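# The Hesitation

"It stopped," said Elli Manninen. "It stopped, and then it went on. Play that again!"

Catarina played it again. It was nearly eight in the evening, the heating at Callden had gone off at six, and both of them were wearing coats over their lab fleeces. On the screen the left arm came down towards the basket, slowed, hung there for the time it takes to breathe in, and carried on down to a packet it had never met before.

"Three times in a row," Catarina said. "Same pause. Always when it's something new."

"Then it's working."

"Or the controller's dropping messages."

Elli didn't want to hear about the controller. She had spent most of October arguing for this idea in a draughty meeting room in Trandon, where Arnaldo Cunha had drawn a large question mark on the whiteboard and left it there over lunch. Her idea was simple enough to say aloud. Everybody trained their arms on good demonstrations: a person guides the machine, the grasp is clean, the clip goes in the pile. Anything clumsy gets thrown away. Elli wanted the clumsy ones back. She wanted the half-second where a human hand wavers over a slippery thing and changes its mind, and she wanted it labelled and learned, so that an arm could waver too.

"You want to teach it doubt," Arnaldo had said.

"I want to teach it to look twice."

He had given her the bench until Friday.

## What Matilde kept

The clips existed because Matilde Sampaio never deleted anything. She had run the teaching sessions for two years, and in a folder called *louro_bad* she had saved every fumble: packets dropped, jars nudged over, pouches picked up by one corner and lost. There were 1684 of them. Elli had cried a little when she saw the number, and Matilde had pretended to look for a pen.

They went through the lot together, marking the moment in each where the person's hand slowed. Some were easy. In others the slowing was so slight that they ran the clip back and forth until the two of them were swaying in their chairs. Matilde turned out to have a wonderful eye for it. She could tell her own hesitations from anyone else's, and she could tell her tired ones from her careful ones (they kept the careful ones, and after a long argument they kept the tired ones as well).

Louro itself – the name had come with the first pair of arms and stayed for the second – learned from the new pile over a weekend. On Monday it did nothing but waver. It hovered over a jar so long that Catarina went and made tea. Elli rewrote the weighting on the train, standing up, with the laptop balanced on somebody's suitcase, and by Wednesday the pauses had shrunk to something you had to watch for.

Then they went shopping. That was Catarina's rule: nothing on the table that had ever been in a clip. She came back with crinkly things and shiny things, spread them out on the wood, and switched the room lights up full so that every wrapper glared.

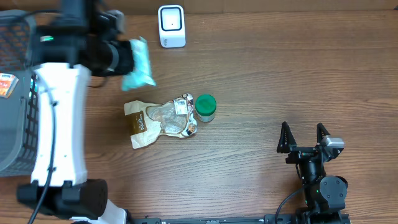
## Fifty-four

They ran it all through Thursday, the old model and the new one taking turns, with Catarina shuffling the things on the table between goes and refusing to say which model was up. Elli sat with her back to the bench so as not to hope at it. She listened instead. You could hear a good grasp, she'd decided – a small crackle of plastic, then the hum of the arm going up.

The old model was quick and sure of itself and, with the pouch, usually wrong. The new one came down, waited its half-breath, shifted a little to one side and closed.

"That's a lift," Catarina would say, in the flat voice she kept for fairness. And later, less flat: "That's another."

Out of 54 tries with the pouch, the new model missed 8. Catarina turned the sheet round and pushed it across the desk, and Elli read it with her hand over her mouth.

"And the controller?"

"I logged every message. It isn't dropping any." Catarina was grinning now, properly. "The pause is in the model. It's there when the wrapper's strange and it's gone when it isn't. With the things it knows it goes straight in!"

Elli got up and walked all the way round the bench and sat down again. She wanted to ring somebody. She rang Matilde, who was on a bus and could hear only every other word.

"Your bad folder," Elli shouted. "It's your bad folder!"

"What's wrong with it?" said Matilde.

Arnaldo came by on Friday morning with his bicycle helmet still on. He asked for the new model and a go at setting the table himself, and he set it meanly, with the pouch half folded under and the jar right up against it. The arm came down. It slowed. Arnaldo leaned in, and Elli saw that he was holding his own hand out in front of him, fingers a little apart, waiting with it.

The plastic crackled.

"Do it again," he said, and took off his helmet.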